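Breakfast Club, But for Grippers

The robotics club at Brivville meets on Thursday after the last bell, and by then everybody is hungry. This may explain the project. The team of 12 has spent the term teaching an arm to handle breakfast.

"We wanted something people would understand at the open house," the club's captain told me. "Last year we sorted bolts. My own mother left early."

She is a senior and talks about the arm the way other people talk about a younger brother. The season began with a grant from Vestergaard, a local pump maker, and a plan to write every motion by hand. The plan lasted 2 weeks.

"Eighty-one lines of code to pick up a spoon," she said. "And it picked up the spoon's general area."

So they switched to showing the robot how it's done. A student takes a hand-held gripper, does the chore over and over, and the recordings go into training. The goal is 100 good runs for each chore. A good run has no sneezing, no dropping and no stopping to argue.
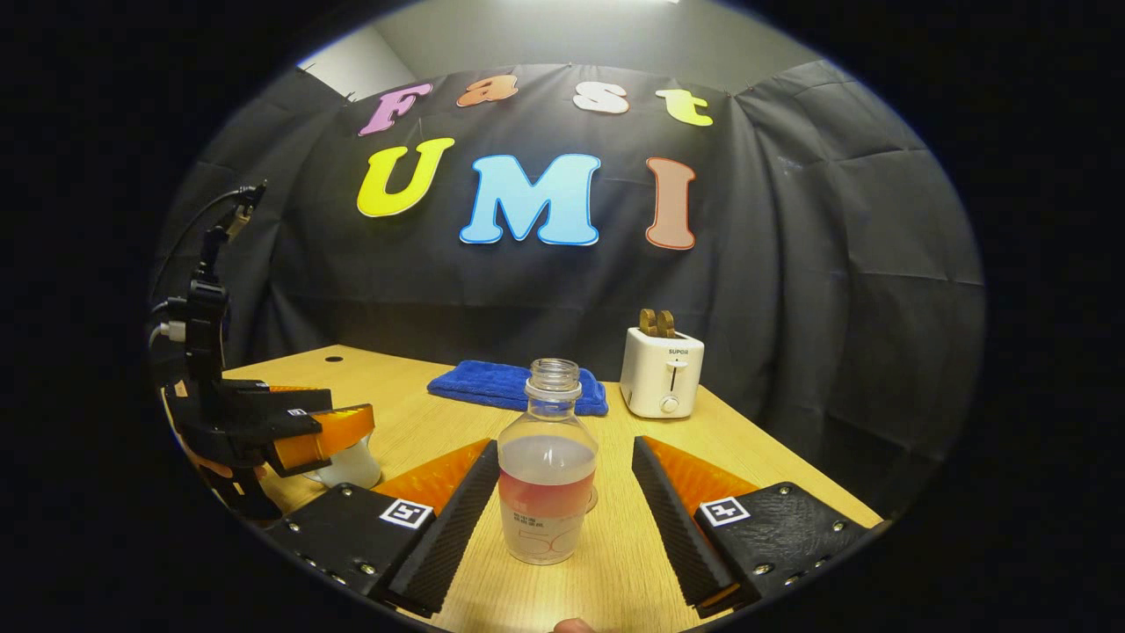 Arguing is the club's other activity. The latest quarrel was over what counts as a grasp, and it went on through two meetings and most of a bag of pretzels. The captain's side held that touching isn't grasping. Her opponents, mostly sophomores, called this elitist. It matters more than it sounds, with orange pads on the hand-held tool and the same kind on the arm, and a clear bottle standing with its cap off. "Squeeze a soft bottle too hard and you're wearing it," she said. "I've asked for aprons. The answer was that aprons aren't in the budget."

Their first contest is in July, against Alby and Uvby. Uvby has won before and is said to have matching jackets. I asked whether that worried her.

"The jackets, yes," she said. "The robot I think we can handle."

She excused herself then. A sophomore wanted a ruling on whether a nudge was a drop.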